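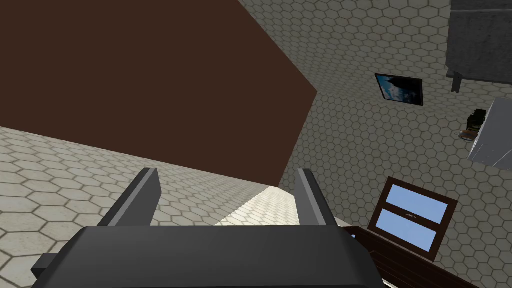 Six sides to every kitchen

The hexagonal tile spent decades in public baths, station toilets and the halls of terraced houses before anyone thought of it as smart. Now it is back, and the people who lay it have mixed feelings.

Lerato Ndlovu has been tiling for a living since she left school. She trained at Van Wyk, a family firm that mostly did shower rooms, and now works for herself. In May she finished a floor that took 784 hexagons, 74 of them cut by hand to get round a chimney breast and two door frames.

"People see the middle of the floor," she says. "I see the edges. With a square tile you cut one line. With these you might cut three, and the next one along is different again."

She charges more for hexagons and tells customers so on the first visit. Some go back to squares. Others cut the cost by keeping the pattern to a hearth or the wall behind a sink.

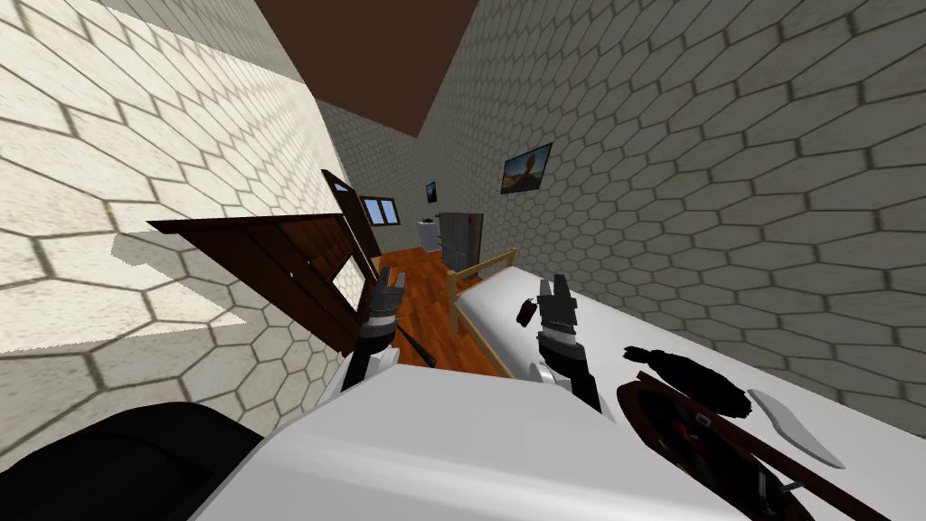
Cream hexagons with grey grout on the walls, under a dark brown ceiling.

Grout is where most arguments start. A pale grout close to the colour of the tile lets the pattern fade into the room, and it shows every splash of tea. A darker one picks out each shape and also any tile that has slipped a millimetre. Ndlovu keeps a box of sample sticks in her van and asks people to live with two or three for a week.

Size matters as well. Small mosaics come on mesh sheets and go down quickly, though the joins between sheets can show if they are rushed.
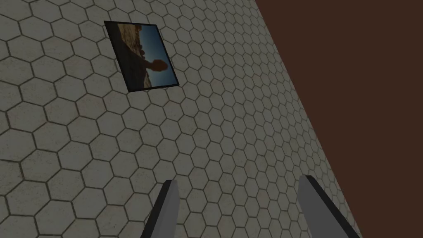 Large ones need a very flat base, and old houses seldom have one. At a recent job in a former shop she spent two days on levelling compound before a single tile was laid. The bill for preparation alone came to £259 in materials.

Old tiles are another matter. Tritari, a salvage yard, sells reclaimed hexagons by the crate — chipped, uneven and often still caked in mortar. Ndlovu likes them for porches and will not use them in bathrooms. Cleaning a crate takes her most of a day with a chisel and a bucket, and she always orders a spare one.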